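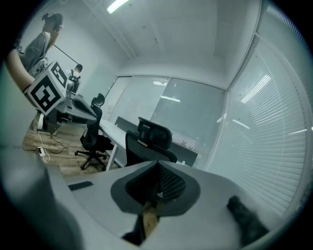
## 4. Telefonanlage Hosia 336 im Büro anschliessen

1. Basis auspacken, Netzteil noch **nicht** einstecken.
2. LAN-Kabel in Port 5. Nicht in den daneben, der ist fürs Fax.
3. Netzteil rein, warten bis LED grün. Dauert.
4. Am Mobilteil: Menü > System > Anmelden. PIN ab Werk 2388, danach gleich ändern.
5. Durchwahl eintragen, Liste liegt bei Elspeth Purves.

**Hinweis:** Blinkt die LED rot, Stecker ziehen und nochmal ab Schritt 3.

**Achtung:** Nur das mitgelieferte Netzteil verwenden! Das vom alten Apaza passt mechansich, hat aber die falsche Spannung.

Headsets siehe Abschnitt 5.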